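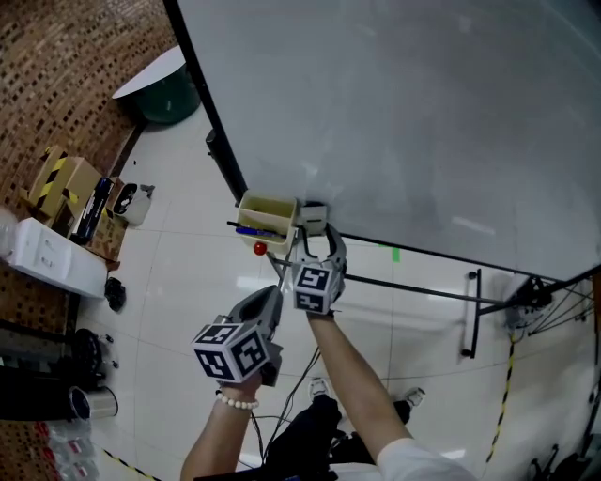

Fig. 1. Head camera view, whiteboard task. Each hand-held gripper carries a cube with printed markers.

Lecture 9. Learning from hand-held grippers
Notes prepared by Nicanor Olvera

Last time we collected demonstrations by teleoperation. Today the person holds the grippers directly and the robot is absent during recording. The method we follow is called Runwood in the course code.

Pose of the gripper. The square codes on the cube have known size, so each visible face gives one estimate of position and rotation. When two faces are visible we solve them together. A single face seen from the front can give a wrong tilt, and the filter must reject it.

Lens. The fisheye bends straight lines, see the floor tiles in Fig. 1. Calibrate before detecting the corners, not after.

Result. We trained on 700 demonstrations of the pen holder task. With the raw poses the policy failed in 33 of the test trials, with the filtered poses in 13. The test set was the same for both. Most of the remaining failures come at the moment of grasp, when the hand hides the cube.

For the exercise, take the Yimer recordings and plot the tilt error against the viewing angle. Please write the units on both axes.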